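Last revised Mon 21 July

# Woven Fabric Panels for Entrance and Storage Areas

Brimari supplies woven fabric panels for entrance halls, cloakrooms, changing areas and storage bays. The panels are hung in front of shelving and shoe racks, either to cover them fully or to screen the upper part while leaving the lower rails within reach. They are sold to schools, nurseries, residential homes and offices, and may be ordered singly or as part of a full cloakroom fitting.

This page sets out the standard range, the fixings supplied and the terms on which panels are made to measure. It replaces the sheet issued in March.

## The standard range

Standard panels are 700 mm wide and are offered in two drops, 400 mm and 700 mm. The shorter drop is intended for racks that are in daily use, where shoes need to be reached without lifting the fabric. The longer drop is generally chosen for storage that is opened once or twice a week.

All standard panels are supplied in Natural, reference 514. Two further shades, Stone and Dark Oat, are made to order and carry a longer delivery period. Shade may vary a little between batches. Customers fitting several panels along one wall are advised to place a single order and to state on it that the panels will hang side by side.

Each panel is delivered rolled, with a top batten, a pair of wall brackets and a set of screws suitable for timber. Fixings for brick, block and plasterboard are not included. Replacement battens and brackets may be ordered separately at any time.

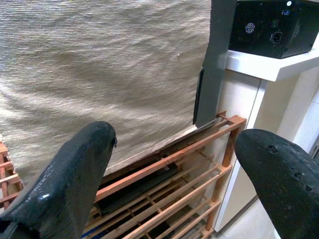
The Natural shade was chosen for use beside timber furniture and painted walls. It is not a single flat colour, and customers who require an even, solid tone should ask for a sample before ordering. Light tan, cream and pale grey strands lie closely together in fine horizontal ribs, and the weave has a slight waviness across its surface. This is accepted as part of the character of the cloth and is not treated as a fault under the terms of sale. Hung over a wooden shoe rack, the panel covers part of the rack and leaves the rest open. Where the lower edge is required to run level, the brackets should be set with a spirit level and the batten checked again once the panel has been hung – a small difference in height at the top is easily noticed at the bottom.

## Made-to-measure panels

Panels may be made to other widths and drops on request. The following should be given with the enquiry:

- the finished width and drop, in millimetres
- the height of the fixing point above the floor
- the type of wall or frame to which the brackets will be fixed
- the shade required
- the number of panels and whether they are to hang together

Measurements should be taken at both ends of the opening, as older buildings are seldom square. Where the two figures differ, please supply both. Brimari does not alter a panel after cutting, and made-to-measure work cannot be returned unless it differs from the confirmed order.

Panels that are to hang next to an upright post should be ordered slightly narrower than the clear opening so that the fabric does not rub. An allowance of 3 mm at each side is sufficient in most cases.

## Fitting

Fitting requires two persons for any panel wider than the standard size. The brackets are fixed first and the batten is then lowered into them from above. Panels should be left hanging for a full day before any adjustment is made, to allow the cloth to settle after being rolled.

Panels must not be used to carry weight. Hooks, pegs and pockets should be fixed to the wall or to the rack itself.

## Care

Dust may be removed with a soft brush or with a vacuum cleaner on a low setting, working along the ribs. Small marks should be dabbed with a damp cloth and left to dry in place. Machine washing, bleach and tumble drying are not suitable and will shrink the cloth.

## Related items

The Calik shoe rack and the Grastivska wall shelf are listed under Cloakroom Furniture. Both may be ordered with a panel on the same form. The Naidoo bracket set, for fixing to metal uprights, is listed under Fixings and must be requested at the time of order.

Samples of all three shades are sent free of charge. Please quote the shade name and, for Natural, the reference number.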